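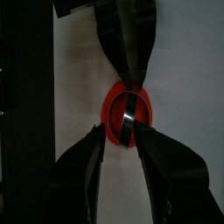
Fig. 1. Two black fingertips, close view.

Skuma: repair notes in everyday English

Version 3

Skuma is a collection of 600 short notes about the repair of household things: lamps, chairs, zippers, kettles, radios, umbrellas and so on. The notes come from the paper slips of the Gunow repair evenings, where visitors write what is wrong with their object and the repairer writes below it what was done. I typed the slips and brought them into one format. The collection is text only and small enough to read in a few evenings.

What is in the folder

notes.csv – one row for each note
categories.txt – the list of object categories with a short definition
changes.txt – what was changed between versions
typing_rules.txt – the rules I followed when I typed the slips
README – this file

The file notes.csv is UTF-8, with commas as separators and double quotes around every text field. If your spreadsheet program shows strange signs in the place of apostrophes, please choose the encoding by hand when you open it.

Fields

note_id: a number which stays the same in all versions. Numbers of removed notes are not used again.
category: one of 11 object categories, see below.
problem: what the visitor wrote.
repair: what the repairer wrote. This can be empty.
result: fixed, partly, not fixed, or unknown.
month: the month of the evening, without the year.
reader: one or two, depending on how many persons have read the slip.
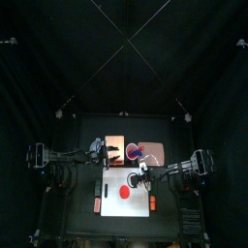

The fields problem and repair keep the spelling of the writer. I found this decision difficult. With corrected spelling the notes are easier to search, but many persons write "plug in" and "plugin" and "plug-in" for the same thing, and somebody who studies this kind of writing would lose exactly what they need. Only line breaks inside a note were replaced with a space.

Categories

The largest category is lighting, the smallest is musical instruments. Every note has one category only. When an object could belong to two, I took the part that was broken: a sewing table with a broken leg is furniture, a sewing table with a broken motor is electrical. Clothes and bags are together under textile. Toys with a battery are toys. Clocks have their own category, and I would not do this again, as the alarm clocks sit there next to wall clocks with which they share very little.

How the slips were typed

Many slips are written in pencil. Where a word could not be read, you will find [unclear] in its place, and where I guessed, the word is followed by a question mark in square brackets. For 104 notes a second person read the slip without seeing my text. Where we did not agree, the row has the reading which we chose after talking about it. The other reading is not kept in this version.

Names of visitors, telephone numbers and street names were taken out before typing. A first name inside a note ("my aunt's lamp, ask for ...") was replaced with [name]. If you still find something private, please write to the project address and I will remove the note.

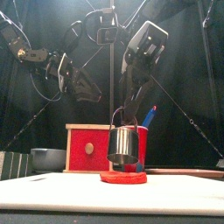 Known problems

The result field is not reliable for the early notes. At that time the slip had no box to check, so I had to decide from the text. "Works for now" is marked as fixed, but "should hold" is marked as unknown, and another reader might have done this in a different way.

July has very few notes. The hall at Marquez Street is closed for a part of the summer.

Repairers who work fast write little. A note with an empty repair field does not mean that nothing was done with the object. Please do not calculate a success rate from these rows – the slips were made for handing back objects, and they were never meant as statistics.

Some notes mention a price. These are prices of spare parts in cash, given from memory.

Reading the notes without a spreadsheet

The notes can be opened in Vendier, a small viewer I wrote for my own use. It shows one note at a time and can filter by category. It reads notes.csv from the same folder and does not change it. 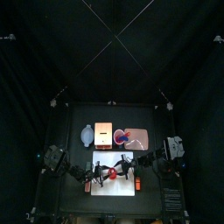
Fig. 2. Four objects in a row on the table, two crossed cords above.

Use and credit

You may copy, change and share the notes for any purpose, also in teaching. Please name the collection as "Skuma, repair notes from Gunow, version 3". If you correct a reading, send me the note_id and the new text. I collect the corrections and put them in the next version.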